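Capítulo 2
El tejido blanco: leerlo antes de lavarlo

¡Pocas prendas enseñan tanto como una blanca y arrugada! Sobre el tejido claro asoma lo que un estampado esconde: cercos, motas, sombras grises. En este capítulo aprenderemos a mirar la tela con calma – y a disfrutar haciéndolo – antes de abrir el grifo.

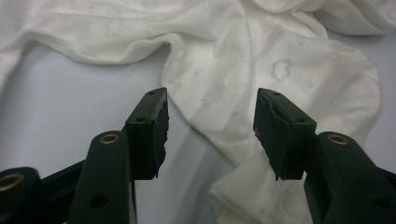

Conviene trabajar en una mesa lisa y clara, con buena luz. Un pliegue engaña con facilidad: su sombra puede parecer una mancha, y una mancha tenue puede perderse en ella. Estira la zona con la palma, mírala de nuevo y anota lo que siga ahí. El cuaderno Olero, que acompaña al curso, reserva la página 300 para estas notas. 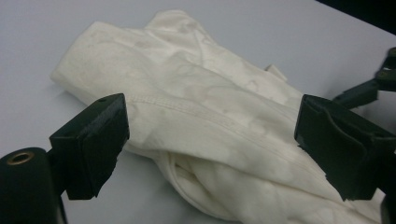 2.1 COSTURAS Y DOBLADILLOS

Las costuras orientan. Busca una, síguela con el dedo y sabrás qué parte de la prenda tienes delante, por revuelta que esté. ¡Es un truco estupendo! Después, dale la vuelta y compara el derecho con el revés.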